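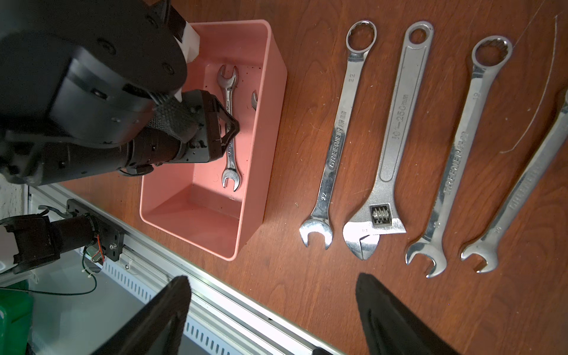 Teaching a Two-Arm Robot to Sort Wrenches by Demonstration

Final report, robotics lab course
Razia Warraich

1. Goal

Our group wanted to find out how well a two-arm robot can learn to handle hand tools when a person shows it the job by remote control. The job was moving wrenches between a plastic bin and a wooden tabletop, one tool at a time, and laying them side by side. I wrote the recording software and did part of the driving. This report covers the recording stage and the first training run.

We picked wrenches for two reasons. They are rigid, so they don't change shape in the gripper, and they are shiny, which makes them hard for a camera. The project before ours used foam blocks and got good results that didn't carry over to metal parts.

2. Setup

Each arm ends in a two-finger gripper and has a small camera near the wrist. The person driving holds a pair of Fedoruk hand controllers, one for each arm. Moving a controller moves the matching arm, and squeezing the trigger closes the fingers. The wrist views are shown on a monitor next to the driver. Joint angles, gripper opening and video are all saved together by a logging program we called Zumgate.

The tools were combination wrenches in several sizes plus adjustable wrenches, including one marked 250 mm. The bin is pink, with raised sides and rounded corners. Those sides caused more trouble than we had planned for. A finger has to go down inside the wall to reach a wrench lying close to it, and at first we bumped the rim on almost every try. 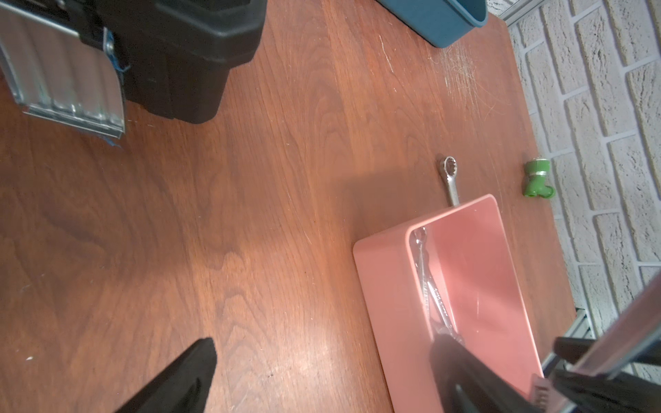

We settled on a habit of coming down over the middle of the bin, then sliding sideways toward the tool with the fingers open. It is slower, but the motion is much the same from one recording to the next, and that matters for training.

3. Recording

We made 268 recordings in October. Each one started with the arms in the same rest position and ended when the driver let go of both triggers. I watched all of them afterward and threw out the ones with a dropped tool, a long pause or a missing video stream. That left 149 for training.

Drivers needed practice. My first ten or so attempts were too jerky to keep, and the other members of the group had the same experience. The most common mistake was closing the gripper before the fingers were lined up with the shaft – the wrench then turned and slid out. Watching the wrist view helped more than looking at the table directly.

When the tools are packed close together, the driver has to choose one and commit to it. We agreed to take whichever wrench had the most free space on both sides of its shaft.
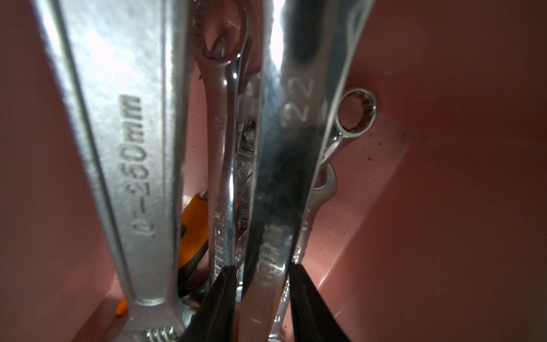 Why not just program the path by hand?
A fixed path only works if every wrench is in the same place each time. In our bin the tools lean on each other and shift whenever one is taken out, so the arm has to respond to what the camera sees.

4. Training

We trained one model on the 149 recordings, using the lab's Erance workstation overnight. The input was the wrist video plus the joint angles, and the output was the next short piece of motion for both arms. We saved a copy of the model every 1,000 steps and tested the last three copies.

Testing was simple. We put tools in the bin, started the model and let it run until it finished a pick or got stuck. Single wrenches lying flat were picked up in most trials. Crossed wrenches were much harder.
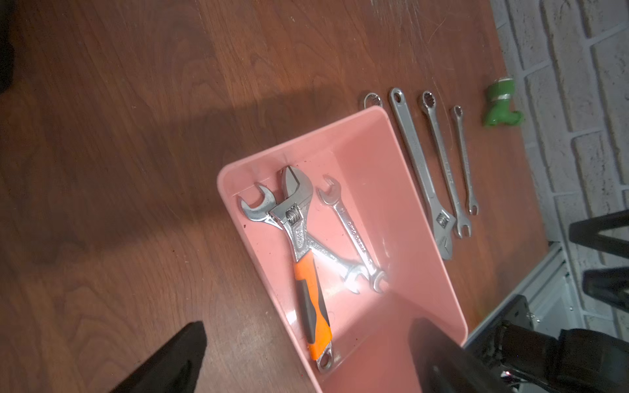 With crossed tools the model often went for the point where the shafts meet and tried to grip both. I looked back through the recordings and found only 10 where the driver had dealt with a crossing at all, so the model had very little to copy. Glare was the second problem. Under the overhead light a bright patch on the chrome could pull the gripper a little to one side of the shaft.

5. What we would change

The recordings should be planned by situation before anyone picks up a controller, with a set share for crossed tools and tools against the wall. We would also put a diffuser over the light and have each driver practice for a full session before saving anything. The group in Fanville that shared their controller settings with us recommended recording recoveries too, such as a slip followed by a second grip. We had deleted all of ours. The raw files are still on the lab drive, and I plan to go through them again before the next training run.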